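Notebook, May

8:40 a.m. Back on the royal tour boxes. Gayan finished the second box of loose sheets last night and left the log on the shared drive, so I am starting from his numbers. Total sheets and clippings scanned for the Montes collection is now 2,293. Of those, 34 have no date we can read and no obvious neighbor in the folder, and they are sitting in their own batch until one of us has a better idea.

For anyone picking this up later: the Montes papers are the letters, railway passes, menus, clippings and one diary kept by a stationmaster's family in Brastus, a junction town where a royal train made a short stop on its way west. The family kept everything. The diary is the best of it, and also the hardest to use, because at least two people wrote in it and neither one signed anything.

Diary, second section. I went through the pages for the week of the visit again with the lamp low and from the left. The pencil is faint but most of it can be read that way. The main points as I have them now:

The train was expected at ten past four in the afternoon. The writer says it came in "near to five" and that the school band had by then played its whole program and started over. The printed program in folder 6 gives four songs. A clipping in the same folder gives the arrival as 4:10, which is the advertised time, so I think the reporter wrote his piece ahead of the day and never fixed it. I would go with the diary. The railway's own working timetable, if a copy survives, would settle it.

The crowd is given three different ways. The clipping says "upwards of five thousand," the diary says "more than the town holds," and the letter from the sister says the platform was full and people stood on the coal wagons. The town clerk's return for that year puts the population of Brastus at 2,250. So the diary's remark is believable if people came in from the farms, and the newspaper figure could be right or could be wishful. I am not going to put a number in the finding aid. Gayan wants to give the range with the sources, and that is fine with me as long as it is clear which is which.

11:15. Scanner stopped twice on the onionskin letters. Flostix, the scanning software, reads the thin paper as two sheets and halts. Turned off the double-feed check for that batch and put a sheet of black card behind each page, which also cuts down the show-through. Settings saved as "thin letters." Please turn the check back on for ordinary paper. It was left off in the last round and we had to redo half a folder.

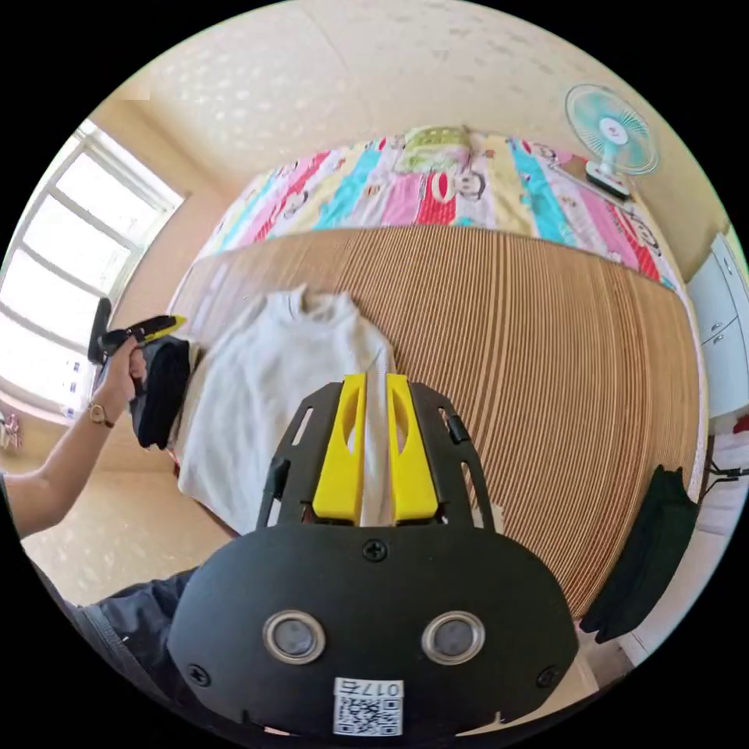 Back to the letters after lunch. The sister's letter runs to eleven pages and only two of them are about the visit. The rest is family news, prices, and a long complaint about a cousin who had promised her a seat in his car and then filled it with his in-laws. I had skipped those pages the first time. Reading them properly, I found a line near the end of page seven saying that Father had been told to have the waiting room painted and that the railway "has not said who shall pay." That connects to the bill from Nerkmont, the paint and hardware firm, that we had filed under household expenses. The bill is for cream and dark green, delivered to the station and not to the house. I have moved it to the tour folder and left a slip in the old place.

Whether he was ever paid back is still open. The bill is stamped as settled but does not say by whom. I looked through the railway correspondence for the following six months and found nothing, though there is a gap in the run and the next surviving letter is about a broken signal lamp.

2:30. Long phone call with Gayan about the presentation story. The family version, written on the back of an envelope much later, is that the youngest daughter gave the Queen flowers and was spoken to for several minutes. The diary has a girl giving flowers but names the doctor's daughter. The clipping names no one and says "a local child." The newspaper and the diary were both written at the time, the envelope was not, and the handwriting on it matches letters from decades later. Gayan's view is that the youngest may have been standing in the row behind and the two memories ran together. Could be. We agreed to describe the envelope as a family account, quote it in full, and point to the diary entry. No ruling on it from us.

He also asked if the diary entry could be in the mother's hand. I had been assuming the eldest son. Compared the capital B and the way the sevens are crossed against her recipe cards. The sevens match. The capital B does not, but it varies on the cards too. Marked it as uncertain.

One more thing on the diary. The page after the visit has been cut out close to the binding with something sharp. The stub has a few letters on the front side, "th" and what could be "wa," and nothing on the back. The next entry is dated nine days later and is about hay. It may have been removed for a scrapbook. There was a school scrapbook at one point, mentioned in a later letter, and it isn't in what we were given. I'll ask the family if anyone has it.

4:10. Captions for the mounted photographs. The ones on gray card have studio stamps and are easy. The small ones came out of an album and the glue has taken off most of the writing on the backs. I have copied down what is left exactly as it stands, with gaps shown as gaps. Gayan had filled in two of them from the context and I have put his suggestions in the notes field with his initials.

To do:

Write to the railway museum about the working timetable.
Ask the family about the scrapbook and the cut page.
Check the population return again, I copied it from a typed extract and would like to see the original.
Second reading of the sister's letter, pages three to six.
Undated batch: try matching paper and ink against the dated letters before anything else.
Order more black card.

Log is up to date through the onionskin letters. Box three is on the lower shelf, unopened, and its list doesn't match the label on the lid. Will start with that tomorrow.

K.-M. Ostapchuk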